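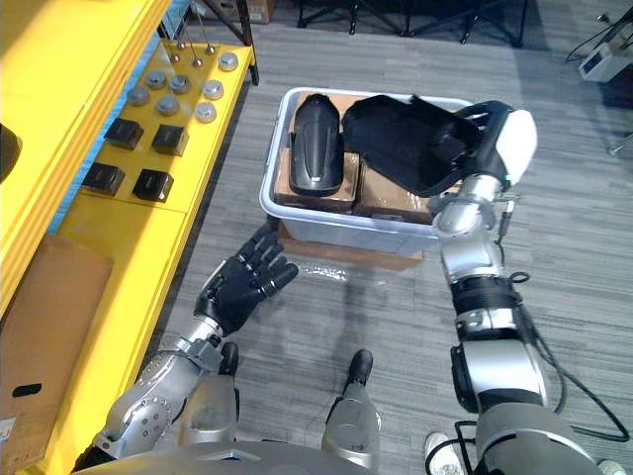
Rastel T42 rebound board: one season of use

I coach the under-twelves at Tostimthorpe, and in the evenings I still play in the over-35 league, where I am a left back with one good foot. For both reasons I wanted a rebound board. A rebound board is a simple thing: you kick the ball at it, the ball comes back, and you control it and kick again. A wall does the same for free, but our ground has no wall that the neighbours will let us use.

I bought the Rastel T42 in July from the Dreltia shop, and I paid the full price. I have now used it for one season, on grass and on the synthetic pitch, and I think I know it well enough to write something useful.

What you get

The T42 is a flat board on a folding steel frame. The name comes from the angle steps, the lowest being 42 degrees from the ground and the highest standing almost straight up. There are four steps in total and you change them with a pin on each side. The board is 1266 millimetres wide, an odd number, but I measured it and it is correct. In the box there are also six ground pegs, two sandbags (without sand) and a booklet in which the English is worse than mine.

Assembly took me 30 minutes alone. The holes in the rear legs did not line up at first and I had to loosen everything and start again from the other side. If you do the rear legs before you tighten the front bar, you will have no problem. The booklet tells you to do it in the opposite order.

How it plays

On the steepest step the ball comes back along the ground and quite true. I stand six or seven metres away and pass with the inside of the foot, and I would say the return is a little slower than from a brick wall and a little faster than from a net. This suits me. With a net rebounder, which I owned before, the ball always came back with a small hop, and the children learned to trap a bouncing ball when I wanted them to receive a rolling one.

On the lowest step the ball goes up, and here the board is less good. If you hit it in the centre you get a nice high ball for practising the chest or the header. If you hit it near the side, it goes anywhere. Wilmer Zapata, our goalkeeper coach, likes exactly this. He puts the keeper close to the board and kicks from behind him, so the keeper sees the ball only after the bounce and must react. For him it is the best feature of the product. For my own drills I use the two middle steps very rarely and the lowest one almost never.

The noise is considerable. On the first evening a lady came from across the street to ask what we were building. Rastel sells a rubber backing sheet separately and I bought it in the end. It makes the sound duller, and I also believe it takes some speed from the ball, although my colleague Yhon Taipe says I imagine this.

Stability

With the pegs in grass, the board does not move for children and moves slightly for adults. When one of our strikers hit it with full power from ten metres, the two front pegs came out and the whole thing tipped backwards. It was not damaged. On the synthetic pitch you cannot use pegs, of course, and the sandbags are not heavy enough even when they are full. I put two more behind the rear bar, and since then it stays where I put it.

Please check the pins before every session if children are using the board. One of mine worked itself half out during a long drill, and I would not like to see what happens if it falls out completely while a child is near. A simple clip on the end of the pin would solve this. I wrote to Rastel about it and they answered politely that they would pass it on.

Wear and rain

I left it outside under a cover for most of the winter. The front surface has grey marks from the ball and one shallow scratch from a stud, nothing serious. The frame has rust in two places, both at the welds near the fold, where the paint was thin from the beginning. I cleaned them and painted them with ordinary metal paint. The pegs are bent, but pegs always bend.

It folds flat and fits in the back of my station wagon with the seats down. One person can carry it, but not very far. There is no handle, and the bottom edge of the frame is sharp enough that I wear gloves.

Compared with the Barua

Our neighbours at the next club have the Barua, which costs more and has wheels. I have borrowed it for a few sessions. The wheels are a real advantage if you train in one place and store in another, and the return is more even at the sides. But it has only two angles, and it takes two people to lift it over a kerb. If I had a club budget and a proper shed, I would probably choose the Barua. With my own money I would buy the Rastel again.

Who should buy it

A coach of small groups will get good use from it. I run it as one station out of four, with three children at a time, two touches each, and the time waiting in line is short. I once set my older players a target of 2000 passes against the board in a month, written on a sheet on the clubroom door, and several of them reached it. Their first touch has improved, though they also trained a lot without the board, so I cannot say how much is from this.

For a family backyard I am less sure. It is large and loud, and a young child will be happy with something half the size.

My score is seven and a half out of ten. I take off one point for the pins, one for the light sandbags and a half for the booklet.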